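Search this site Go
Verine Young Readers: Machines and Computers

How a robot gets its examples

A robot arm can move very precisely, but it does not know what a cloth is or how to pick up a pair of chopsticks. One way to teach it is to give it many examples of the job being done.
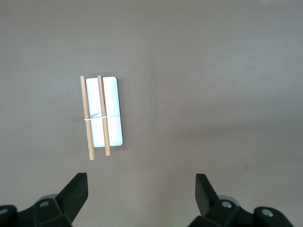
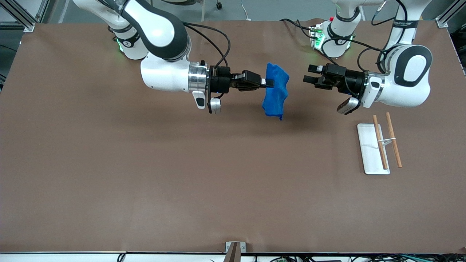
An example, in this sort of work, is a recording of one try at a job. Engineers call it an episode. It has two main parts. The first part is what the cameras saw. The second part is a list of numbers saying where each joint of each arm was, and how far open each gripper was, many times every second. The two parts must match in time. If a gripper is closed on the top of a blue cloth, as in the second picture, the numbers for that same moment must say "closed". If the numbers arrive late, the computer learns the wrong thing.

Where do the movements come from? At first, from a person. The person steers the arms using a set of controls, and the robot follows. This is called teleoperation, which means "working from a distance", even when the distance is only a metre or two.

Why use more than one camera?

A camera at the wrist sees small things close up, such as a thin rubber band around two sticks. It cannot see the whole table. A camera fixed beside or above the table sees both arms but shows small things less clearly. The computer is given both views.

How many examples are needed?

It depends on the job. The Oltmont project set out to collect 3,000 episodes. When the recordings were checked, 2,906 were kept. The others had faults: a missing camera view, a recording that stopped too early, or numbers that did not match the video. A smaller set, called Hatberg, has around 2,000.

Why not repeat the same example?

A computer shown one position only learns that position. Between episodes the objects are moved a little, turned, or swapped for others. A cloth is especially useful for this. It hardly ever folds the same way twice.

Words to know

Gripper: the part of a robot arm that holds things.
Episode: one recorded try at a job.
Joint: a place where the arm bends or turns.
Data set: all the episodes kept together.

Last updated: 16 October 2025

This site uses cookies to remember your settings. Accept Manage cookies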